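Gestora Help Desk — Ticket 722
Red cloth leaving pink on the light blue ones
Status: Solved. Category: Linens and cleaning supplies. Site: Saltport

The table as it is right now: crumpled blue cloth in the tray, light blue one folded on the right with the red one partly tucked under it. 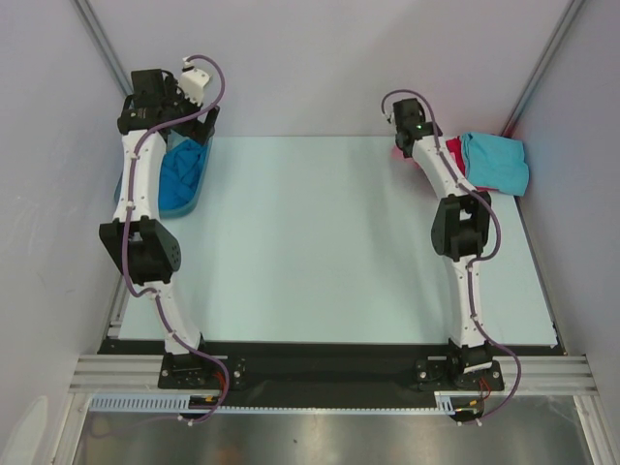
What's going on

Hi linens team! First off, we love these Rumonent cloths. They fold well, they grab dust like nothing else we've had in here, and the light blue ones look great against the tabletop. So please read this as a ticket from fans.

The trouble is pink. We started getting the red cloths in the January delivery, and since then some of the light blue ones have been coming back from the wash with a pinkish cast. It's faint, and you mostly notice it near a hem or along a fold line. I'd like to know if it's the wash, the way we store them at the table, or just what red cloths do when they're new.

How we use them:
Blue (the darker one): wiping down. Goes in the shallow blue tray when it's been used, any old way.
Light blue: drying and final wipe. Kept folded on the right side by the wall.
Red: spills only. Also kept on the right, which is how it ends up under the light blue.

Wash is a normal warm cycle at the end of the week, everything in together. Yes, I can already hear you.

Reply from linens

Ha, yes, "everything in together" did jump out! Thanks for laying it out so clearly, that helps a ton. My bet is loose dye from the red cloths, and it can travel two ways: in the wash water, or by contact if a damp red cloth sits against a lighter one for hours. You've got both going on, so let's split them apart and see which one matters.

Could you try these?

1. Wet rub. Dampen the red cloth with plain cool water, wring it out, and press it hard against a white paper towel. Any pink on the towel means it's still giving off dye.

2. Same rub with the red cloth fully dry.

3. Leave a damp red cloth folded under an old light blue one overnight, on something you don't mind marking. Please don't do this one on the tabletop.

4. Wash the red ones alone, cool, and repeat the wet rub afterward.

Also, what detergent is it? And does anything go in the dryer before you've checked it?

Our results, first round

Detergent is Tymoshchuk powder, the unscented one. And yes, straight into the dryer, we never look. Oops.

Wet rub: pink, right away! Not a little either. I was weirdly thrilled to see it.
Dry rub: clean towel.
Overnight test: did this one on a baking sheet in the break room. Pink patch on the light blue cloth by morning, right where the red one had been folded thickest. The thin part left hardly anything.
Red ones washed alone on cool: the water ran pink for the first rinse. Wet rub afterward was much paler but still there.

So it's both, I guess? Contact when damp, and the wash on top of that.

Reply from linens

Both, and what a great set of tests — the baking sheet was a good call. The dry rub coming up clean is the best news in there. It means a red cloth that's completely dry can sit next to the light blue one and you don't have to rearrange the whole table. The damp ones are the ones to watch.

Next steps:

Give the red cloths 2 more cool washes by themselves, with a full rinse each time. Skip the dryer and hang them. Do the wet rub after each one and write down what you get.

For the light blue cloths that have already gone pink, sort them into "been in the dryer" and "haven't been." The second pile has a good chance. Soak those in cool water with oxygen bleach, mixed the way the package says for colors, and keep the soak away from anything containing chlorine. Try one cloth first in case the light blue fades. The first pile may only lighten, but go ahead and soak them anyway, they might surprise you.

A damp red cloth shouldn't go back under anything. It shouldn't go in the blue tray with the used blue one either, as that pile gets carried to the wash all bunched up. Do you have somewhere to hang it?

Our results, second round

We do now! Put a hook by the sink and it gets used, which I did not expect to be able to report so soon.

Red, first extra wash: very pale pink on the towel.
Red, second extra wash: clean towel. Clean! Did it again on a different corner to be sure and got the same thing.

Light blue soak: tried one first, color held fine, so in went the rest. The ones that had skipped the dryer came out looking like new. The dried ones are better, though two still have a pink line along the hem. We've moved those down to floor duty and they're perfectly happy there.

I also wiped the tabletop with a damp white cloth on the side where the stack lives, and nothing came off on it. Very glad about that.

One last question. We have the rest of the red ones still in the wrapper. Same routine for those, or is it likely only this batch?

Reply from linens

Same routine, please. I'd treat any new red cloth as a bleeder until it passes a wet rub, whatever batch it came from. Wash it cool and alone before it ever gets near the table, and keep going until the towel stays white. After that you can wash red with the darker blue, but I'd still keep the light blue in its own load.

I've added your tests to the supply notes under "Colored cloths, first use" so the other sites get them too. Your spill cloth order stays on red unless you tell us otherwise.

Closing note from Saltport

Red is fine, we like the red! It's easy to grab in a hurry. Taped the wash order inside the cupboard door:

Red, new: alone, cool, hang, rub test
Red, passed: with darker blue
Light blue: own load, look it over before the dryer
Damp red: hook by the sink

Friday's wash came back with every light blue cloth still light blue. Okay to close.

Ticket history

Opened by: Saltport
Item: Rumonent cloths, pack of 300, mixed colors
Fix: prewash of red cloths, separate loads, hook for damp cloths
Follow-up: wet rub on the next unopened pack
Closed by: linens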